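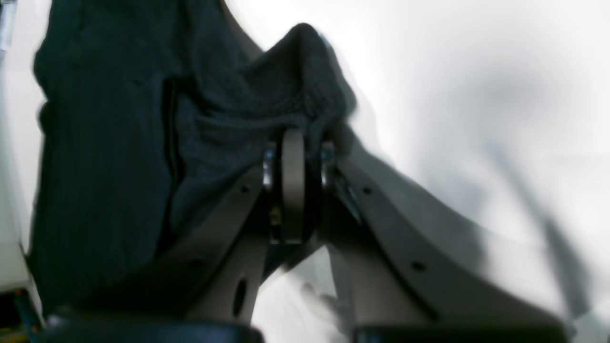 Knitwear day at Cunholm

Last updated: 2023-05-14
2 min read

So I finally got myself over to the Drenance open day at Cunholm, and I came home wanting to throw out half my jumpers (I won't, I'm too fond of them). It's a proper knitwear place, noisier than I'd pictured, and the first hall smells of wool and machine oil.

I liked the folding and sorting room best. Navy everywhere! Dark knits look plain in a shop but get one bunched up under a good light and you notice how fine the stitch is, and how heavily it hangs. I asked far too many questions about creases. Hang it or fold it? Fold it, they said, every time.

The Juška range was out to handle as well, style 464 being the one I kept going back to. It was £91, so I put it down again and had a bun.

Parking was a pain, so take the 511 bus from Nastlow and walk up the hill. They're open again in August and I've already told my sister she's coming.

Contact | © Nastlow Days Out | Back to top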